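Ticket 766: Pump runs in the night with every tap closed
Last updated: Monday, March 18, 2019
Status: closed (reopened once, closed again)
Product: Jinik pressure controller on household rainwater pump
Supplier: Femik Pumps
Property: Ollia, rear tank

Initial report

The pump behind the laundry turns itself on during the night, runs for a few seconds, stops, and does it again a while later. All taps are off. Nobody is showering at three in the morning, or if they are they're being very quiet about it. The controller shows a steady green light throughout, which the manual says means "normal operation". I would like to dispute that.

The tank feeds two toilets, the washing machine and the garden taps. Mains water does the rest of the house and has never once woken me up.

Femik's first response was the standard checklist. Results as follows.

Tap washers: checked, no drips, replaced the one by the shed anyway as it was already apart.
Toilets: food colouring in both cisterns, left overnight. Bowls clear in the morning. Green water in the cisterns for two days, remarked upon by visitors.
Washing machine: isolated at the wall. Pump carried on.
Power: controller switched off at the power point, left a minute, switched on again. It came back with the same settings and the same habits.

Second entry

Followed the instruction to shut the valve on the house side of the pump before going to bed. If the cycling stops, the leak is somewhere in the pipework. If it carries on, the fault is at the pump end. Good clear test and I looked forward to the answer.

It stopped on the first night and carried on the second. I sent this result in and got the checklist again.

Went back out with a torch and found the valve hadn't been fully closed on the second night. The handle reaches what feels like the end of its travel, and then if you lean on it there's another eighth of a turn. I have no one to blame for this, though I did look.

Repeated with the valve properly shut. Silence until breakfast. So the water is going somewhere on the house side.

Third entry

Walked the pipe run from the pump to the garden taps. It's buried from the corner of the laundry to the vegetable beds and then surfaces, buried again under the path, and comes up by the shed. No soggy patches and no suspiciously cheerful grass. The ground was dry as a biscuit the whole way along, and after the summer we've had I reckon any leak worth the name would have had a queue of magpies at it.

Boateng Plumbing came out, put a gauge on the line and watched it drop. They confirmed that I had a leak. Their invoice also confirmed it.

They capped the garden branch at the laundry corner and the gauge went on dropping, so the trench I'd started digging by the beans was filled in again. The beans haven't forgiven me.

Fourth entry

With the garden out of it, that leaves the toilets, the laundry and whatever runs between them in the wall. I photographed the meter page of the manual, the controller label and the gauge reading and sent the lot to Femik. Their upload form allows 2 attachments and doesn't mention this until you've added the third, at which point it forgets the other two. The gauge reading went by separate email.

While waiting I pulled the event history off the controller. It holds 256 entries and then writes over the oldest, so with the pump starting all night it can remember less about its past than I can. What it did show was that the starts weren't evenly spaced. They bunched up after midnight and thinned out towards dawn. 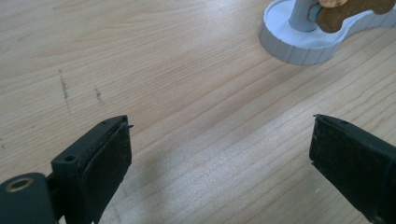 Femik wrote back the next morning asking what pressure the mains was at overnight, and whether there was a changeover valve anywhere between the two supplies. If there was, they said, the non-return flap inside it could be letting tank water slip past to the mains side or out through a relief drain, and no amount of dye in a cistern would find it. They also asked me not to dig any more.

There is a changeover valve. It's behind the washing machine, where I'd looked straight past it while isolating the washing machine. It has a small drain hose that goes through the wall and comes out above a gully, under the fern. The fern is doing very well.

Fifth entry

Took the valve apart with the pump off and the mains off. The flap seat had a curl of white pipe shaving sitting across it, left over from whoever cut the pipe. Cleaned it out, rinsed the screen, put a new O-ring on and reassembled. One washer left over, which turned out to belong to the shed tap.

Drew 600 litres through the line over the weekend doing every load of washing in the house, including curtains. Gauge steady overnight. Pump silent. Asked for the ticket to be closed.

Reopened

Pump started at half past one in the morning. I was out there in a dressing gown with the torch before it stopped.

One of the toilets had been flushed.

Closed

Boateng will uncap the garden branch when they're next out this way. Cartridge for the changeover valve to be replaced in September, per Femik's advice, or sooner if the fern gets any bigger. Controller settings unchanged. Light still green.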